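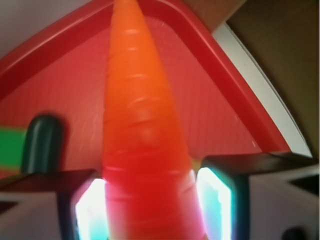
The timber always goes at the edges first, we were told at Rarnau, and once the edge has gone the bolts start to lift and you are back out there with a road closure. Most of the crossings we are asked to quote for are in that state. They are farm tracks, yard entrances and minor roads with an old timber deck that has been patched more than once.

The Toltix panel is a solid rubber deck for level crossings of this kind. It sits on the sleepers between and beside the rails and is held by end restraints and a locking bar, with no fixings through the running surface. When the track needs tamping, the panels come out and the same ones go back in.

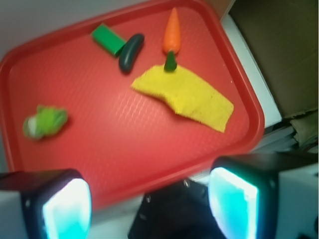
Posted by Puklow Track Products | January 29, 2024 | 21 shares | 4 comments

What is in a set

A standard set covers one track and is made up of inner panels, outer panels, end restraints, locking bars and edge beams. Inner and outer panels are different shapes and are not interchangeable. The outer panels are handed, and each one is marked on the underside.

Panel length: 1400 mm
Weight, inner panel: 133 kg
Minimum sleeper width: 300 mm at the seat for concrete, no minimum for timber in sound condition
Tread height on road surface: 21 mm
Colour: black, with a white edge line on the outer panels if ordered

The length of a crossing is always a whole number of panels. We do not supply half panels. If the road is narrower than the nearest full length, the extra is left showing as a shoulder on one side or split between the two. Most customers split it.

Before you order

We need the rail section, the sleeper type and spacing, the cant if the track is on a curve, and the angle at which the road meets the rails. A drawing is useful but a dimensioned sketch will do. Please measure the sleeper spacing on site. Old drawings often show what was intended and the panels will not sit down over a sleeper that has crept.

Toltix is made for plain line. It cannot be used through switches or over insulated joints with external bolts – tell us if there is a joint inside the crossing and we will suggest where it might be moved. Welded rail through the full width of the road is preferred.

Drainage should be put right first. A rubber deck keeps a good deal of dirt out of the ballast, but it will do nothing for a wet bed that is already there, and the crossing will dip just as the timber did.

Fitting

The work can be done by a normal track gang with a road-rail machine and a lifting beam. Each panel has two lifting points under removable plugs. Clean the rail web and foot, lay the outer edge beams, then place the inner panels from one end and close them up with the drawbar supplied. Do not use grease on the rail side. Soapy water is enough, and it dries out.

The first set on the Villanueva branch went in during a single night closure in January, after the sleepers had been changed the night before. On a double track, allow one closure for each line.

Check the locking bars after the first week of traffic and then at the normal track inspection.

Delivery and spares

Sets are made to order and leave the Rarnau yard on pallets. Single panels, plugs and locking bars are kept in stock. Please quote the number moulded into the underside of the panel when ordering a replacement, as the rail profile changed between the first and second versions – the two look the same from above.

Prices are by quotation and do not include unloading.

Comments (4)

branchline_pway
Do the plugs stay in? We had another make where they were all gone by spring and the holes filled with grit.

Puklow Track Products
They are a quarter-turn type and sit below the tread. Spares are sold in bags if you do lose any.

muddy_boots
Ours is a skew crossing, quite a sharp angle. Cyclists come off on the old timber when it rains. Is there anything for the flange gap?

Puklow Track Products
There is a filler strip for sidings and slow lines only. Send us the line speed and the angle and we can tell you if it is suitable.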